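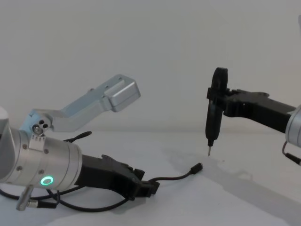
Can a Robot Put Your Bookshelf Together Yet?
28 March 2024

Wilmer Quintero has a test he gives to anybody who tells him household robots are just about ready. He hands them a bag of screws and asks them to pick out one, with one hand, while looking somewhere else.

"You can do it in a second!" he says. "You don't even know how you did it. Your fingers sort through the bag, they feel the head, they flip it around. Now go ask a machine to do that and bring a sandwich, because you'll be there a while."

Quintero spent most of his working life putting together flat-pack furniture and shop fixtures in Listville before he moved over to Brorkside, a small workshop where two-arm robots are being taught the same kind of job. He is plainly having a wonderful time. I asked him for half an hour and we talked until the lights in the hallway went off.

The project is called Palomino, and its goal sounds modest until you think about it: one arm holds, the other drives the screw. Shelves, drawer runners, cabinet hinges, the back panel that always bows in the middle. Driving a screw has been automated in factories for ages, of course, but there the part arrives in the same spot every time. In a living room the part arrives wherever you dropped it.

"People think the turning is the hard bit," Quintero says. "The turning is easy, the screwdriver has a motor. Getting the bit to sit in the head, straight, and noticing when it hasn't, that's the whole job. I can hear a screw going in crooked from across the room. The arms can't hear anything."

So how good are they? In February the team ran 100 screws into soft pine with the holes already drilled, and 24 of them needed a person to step in. Quintero thinks that's terrific. I must have looked doubtful, and he laughed at me.

"The first time, we got three! Three good ones, and then it stripped a head and we all went home."

Fredy Zapata, who writes the software, is just as cheerful and a good deal more careful with his words. He keeps a log of every attempt, nearly 3000 by now, and likes the failures best. "A clean run teaches me very little," he says. "When the bit slips off to the left, I want to know what the arm felt right before. We've got force readings for all of it." His favorite problem at the moment is cables. They are soft, they move when the arm moves, and a plug left lying on a table never points the same way twice. "I'd rather do 200 screws than one extension cord."

I asked them both about chores. Zapata would trust a machine today with wiping a flat counter, or moving boxes between two shelves in a stockroom, as long as somebody is nearby. Laundry he'd wait on. Quintero wants one for the hinges on kitchen cabinets (twelve years of lying on his back under a sink, he says, and he'd give that job away tomorrow).

And the bookshelf? Zapata says a whole one, from a closed box, is years off, mostly on account of the box. There's tape, there's foam, there's a little bag taped inside another little bag. Quintero agrees about the bags.

"But hold the side panel for me while I do the top?" he says. "Soon. I really believe that. I used to pay my nephew for that, and he'd be on his phone."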